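Leaving the house behind: tips for people going abroad to work

Updated 02/12/2020

Home > House and kitchen > Going away

Half of Susavier seems to be working in another country at the moment, and the Skulotley district office now puts the number of homes standing empty for most of the year at 3000. If one of them is yours, cheer up! A house can sit quite happily on its own for months if you put in a couple of good days before you go. I've closed ours up six times now and I love the job more each year (yes, really).

Start with the kitchen

Eat the freezer down over the last few weeks. It's a brilliant game, you end up with some very odd suppers, and then you can switch the thing off and prop the door open with a wooden spoon. Do the same with the fridge. Flour, rice and oats go to a neighbour or come with you, never into the cupboard "for next summer", unless you enjoy moths.

Pour a cup of water down every plughole on the last morning, then a spoonful of cooking oil on top. The oil slows the water drying out in the bend, and you come home to a kitchen that smells of nothing at all. Lovely.

Turn the water off at the main and open the taps until they stop running. Flush the toilets as well. In a hard winter you'll want the system drained properly, and that's a job for a plumber if you've never done it.

Linen and clothes

Wash everything, even the things that look clean, and get it bone dry before it goes in a drawer. Old pillowcases make wonderful storage bags, much better than plastic for cotton and wool. Leave the wardrobe doors open a hand's width. Pack one drawer with a full change of clothes for each of you and a set of bedding, so that when you arrive at midnight with a tired child you only have to find one drawer!

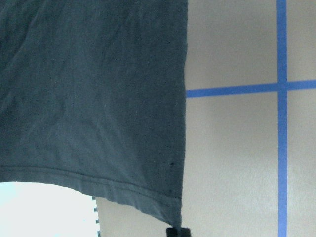 One reader in Purves wrote to us in September that the drawer idea had saved her first night home, but that she'd add towels and a torch, having come in to find the electricity off at the board and no idea where the candles were. She also tapes a list inside the front door saying what is switched off and where, and her sister's family now do the same. What a good habit, and we've copied it.

Damp

This is the big one. Hang a cheap humidity meter where your key-holder can read it without taking their boots off, and agree that anything over 70 per cent means opening windows on the next dry day. Pull beds and sofas well away from outside walls. We have a little Zondeo dehumidifier that drains straight into the bath, and I'm very fond of it, though bowls of coarse salt in the cupboards did a decent job before that.

The key-holder

Ask someone who passes the gate anyway. A visit every 14 days suits us, and it's only fair to cover their fuel and bring back something nice. Write down the meter readings together before you leave, and show them where the stopcock is, with their own hand on it.

Post and papers

Redirect the post, and tell the Skulotley office where you're living, so that council letters and polling cards don't pile up on the mat. Keep one folder for the house: insurance, tax, chimney, boiler. Check the insurance wording for empty homes too, as many policies change after a month or two. Ours travels with us in the hand luggage, all 3000 kilometres, and the spare copy lives with the key-holder.

Next page: Opening up again, and what to do about mice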